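Strapless and Backless: Your Questions

Hi, I'm Elsa Kiiskinen, and I fit and alter dresses at Turetti. These are the things people ask me most in April, when the wedding invitations start landing. If yours isn't covered, come by on Thursday and ask me in person!

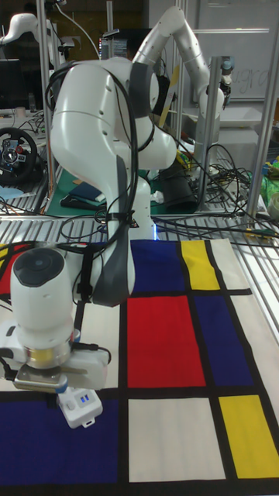
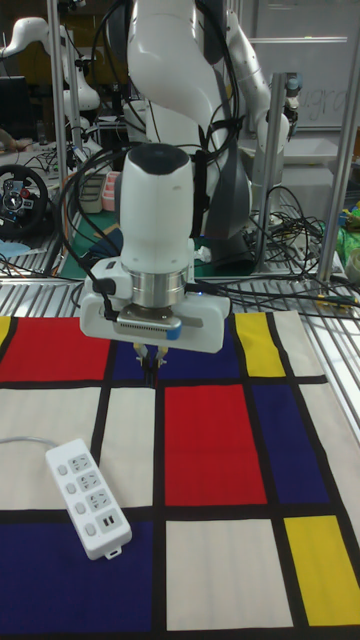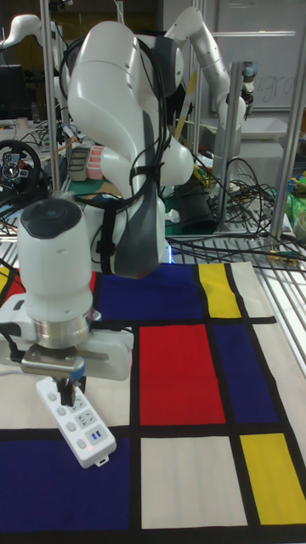

KEEPING IT UP

My strapless dress slides down when I dance. Help?
Nine times out of ten it's the waist, so don't blame the bust. Ask for a waist stay - a ribbon sewn inside that hooks snugly at your natural waist and takes the weight of the skirt.

Does fashion tape work on satin?
It does, but test it on an inside seam first. Some satins keep a mark when you peel it off (I learned that on my own dress, sigh).

Can you sew cups into any dress?
Pretty much any dress with a lining. Sheer ones are trickier, and I'd want to see yours before promising anything.

What can I wear under a really low back?
Sewn-in cups are my favorite. A low-back converter strap is fine too if the dip stops above your waist.

Should I skip body lotion?
On the day, yes, anywhere the tape goes. Put it on the night before and you'll be happy.

WHO DOES THE SEWING

Will it be you?
Usually me or Kaisu Tuominen. Bring the shoes you'll be wearing, please - hems depend on them.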